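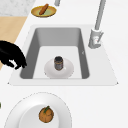 By Kári Lauritsen
Home Tips | Filed under TV & Streaming | 2 comments

Cutting the TV Bill Without Falling for the Sales Pitch

Every January my inbox fills up with people telling me they finally dropped their TV package and are saving a fortune. Then I ask what they pay now, and it gets quiet. Four streaming services, a faster internet plan, a box for the bedroom. I'm not against any of it. I just don't believe the savings until I see the statements.

So these are the tips I give to friends, with the usual warning that your house isn't mine.

Write down what you watch first. Stick a sheet of paper on the fridge for two weeks and have everybody in the house put down the show and where it came from. Do this before you call anyone. We did it in 2018 and found that we were paying for 321 channels and using nine. Two of the nine were the same channel in different picture quality.

Add up the whole bill, fees included. The price in the ad is hardly ever the price on the statement. Look for box rental, the sports fee, the "broadcast" fee and whatever they have named the new one. If your internet is bundled in, ask what it costs alone and get that in writing. Ours went up $2 more than the person on the phone had promised, and I had nothing to show for the conversation.

Try an antenna, but a cheap one. I have tested three, and the fancy amplified model did no better than the flat one I taped to the window. Ignore the mileage claims on the package. Hills, trees, a metal roof and the neighbor's garage all matter more. Run the channel scan in a few different spots, and run it again at night, when our picture always gets a little worse. Keep the receipt until you've done both.

Don't buy a new TV for the apps. They get slow after a few years and then the updates stop. A small plug-in stick does the same job and costs a lot less to replace. If your set is from the early 2000s and has no HDMI port, you'll need a converter, and I'd think hard before spending money on one.

Be careful with free trials. Put the end date on the kitchen calendar the minute you sign up. Better yet, cancel right after you join. With most of the ones I've tried, you keep the trial until it runs out, but read the cancel screen before you click.

Rotate. One service at a time, watch what you came for, drop it, move to the next. Everybody recommends this and I doubt many people do it. We manage it maybe half the year. The rest of the time somebody is in the middle of a series.

Check the router before you pay for more speed. Ours sat on the floor behind a filing cabinet. I put it up on a shelf and the buffering mostly stopped. The company had been trying to sell me the next plan up.

Return the old box in person and ask for a receipt. Take a picture of the serial number too.

Comments

Dušan Delić
The antenna advice depends a lot on where you live. We're out in Lemdale and I get one station, on a good day, with the thing in the attic.

Kári Lauritsen
Fair enough. At one station I'd take it back to the store.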